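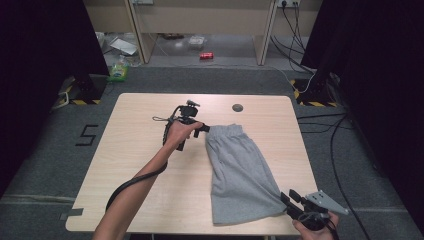
How to make oven-baked onion rings

Posted 20th April by Wendell Whitlock

These go with burgers, fried fish or a plain bowl of chili. One batch feeds 3 people as a side. I started baking them after the fryer at home quit, and I haven't bought another one.

What you need

2 large yellow onions
300 ml buttermilk
1 cup flour
2 cups panko breadcrumbs
1 teaspoon paprika
1 teaspoon salt
Cooking oil spray

Step 1. Peel the onions and cut them into thick slices. Separate the rings. Save the small centers for soup.

Step 2. Soak the rings in the buttermilk for half an hour. You can leave them up to 6 hours in the fridge if you want to get this part done early.

Step 3. Heat the oven to 425°F and put an empty baking sheet inside. A hot sheet gives you a crisp bottom.

Step 4. Mix the flour, paprika and salt in one bowl. Put the panko in another. Lift a ring out of the buttermilk, coat it in flour, dip it back in the buttermilk, then press it into the crumbs. Use one hand for wet and one for dry – otherwise your fingers end up breaded too.

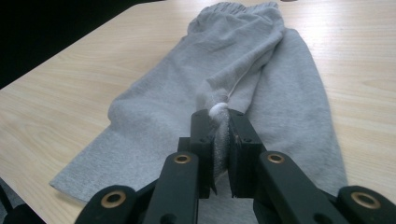
Don't put all the panko out at once. Half a cup at a time stays dry and sticks better.

Step 5. Take the sheet out, spray it with oil and lay the rings on it with a little space between them. Spray the tops.

Step 6. Bake for 10 minutes, flip, then bake for another 8. Look for an even golden brown.

Dips

Ketchup is fine. I like mayonnaise with a spoonful of barbecue sauce and some black pepper. Ranch works if you have it.

Leftovers

Reheat on a rack at 400°F for 5 minutes. The microwave turns them soft.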